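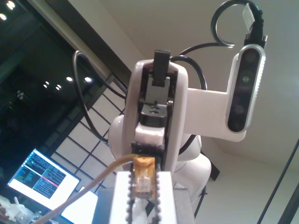
How often do you regrease the gripper rails on a cell like ours? Every 50 hours of running, whatever the Rullora leaflet says about "service-free".

---

2/ Ours had done 3,166 cycles when it started sticking. Stostasent's advice was a new gripper. I tried a rag and a dab of grease first. It's still going.

---

3/ Cables next. Apparently you can leave the ties on for life. I don't believe it. I cut them off every July and check each lead for rubbing at the shoulder.

---

4/ Spare network leads: keep 2 in the drawer. The £60 "robot grade" one from Grindholm lasted no longer than the cheap ones.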